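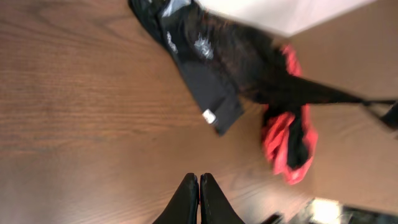 The folding cell at Costdale is running again! Two arms share one rail along the edge of the table, and after 600 hours the left one was closing its gripper a touch late, so Shona Waaka spent the morning on its fingers and cable.

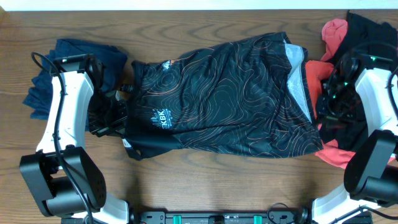

Mawuli Dogbe wrote in to ask whether printed sportswear still slips more than plain cotton. It does, a little, and we've set the grip slightly firmer for it.

Next came the cable. It needs enough slack to loop over the wrist at full reach, and getting that right makes such a lovely difference to how the arm moves.

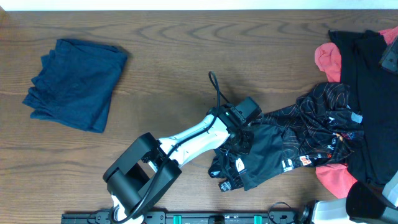 Rail bolts are checked every 2 weeks, and the wrist cameras get a wipe at the same time. Kristýna Sokol has the new checklist if you'd like a copy (do ask, it's good!).

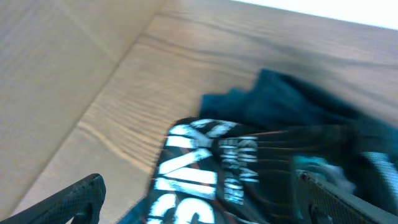

Wrist view at the Costdale cell, with a printed garment between the fingers.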